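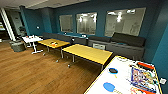 The Lounge at Kidimley, Repainted and Back in Use
Posted July 10, 2025

The lounge is done! Well, nearly done – there are still decisions to make about cushions – but we've been eating lunch in it for two weeks now and I can't stay quiet about it any longer. Jamila Akanda picked the teal, Rafsan Biswas did most of the measuring, and the rest of us carried things up and down the stairs and had opinions.

For anyone who only remembers the old beige room, some notes on what's new and how we're using it.

The color
We had sample patches up for most of the spring and people kept walking past the deep teal one and stopping. I was worried it would make the room gloomy. It doesn't! With the ceiling kept pale and the brown plank floor underneath, it feels warm in there, and I love how it goes all the way around to the right-hand wall without a break.
Paint: two coats, plus a third behind the door where Jarlath Ó Flaithearta leaned a ladder on it.

The yellow tables
My favorite thing in the whole building. They came from the Grovum office when that closed, and I'll admit I thought the yellow would fight with the walls. Against that teal it just sings. They're on casters, so you can push them end to end for a group lunch or split them up for card games. Please put the brakes on afterward.

The long bench
Gray upholstery, right along the back wall under the glass panels. Farzana Dewan had wanted a bench there from the first sketch, and she was right. The end with the backrest cushions goes first every day, so get there early if you want to read. The rest of it is good for perching with a coffee, or for leaving your things on while you hunt for a fork (I do this constantly).

The little white table
Small top, pedestal base, easy to walk around. Chathurika Patwary rescued it from the storeroom, where it had been holding up a box of extension cords. Good for two people and a pot of tea. If you move it, it can live anywhere you like as long as the doorway stays clear.

The glass
We talked about covering the panels with film and I'm so glad we left them plain. You get the ceiling lights bouncing back at you, and the big one on the right makes the whole room feel longer.

First lunch
21 of us on the opening day, which was a squeeze, and a very happy one. Jarlath brought soup. Rafsan brought his own chair. Leftovers went to the Herath team next door, who have been very nice about the drilling.

Still to come
More cushions, for a start. A shelf for the board games, which are in two crates at the moment. Chathurika would like plants and has offered to water them through August while half of us are away. There's 68 dollars left in the lounge fund, so if you have a strong feeling about how it gets spent, tell Jamila before she gets to the garden center.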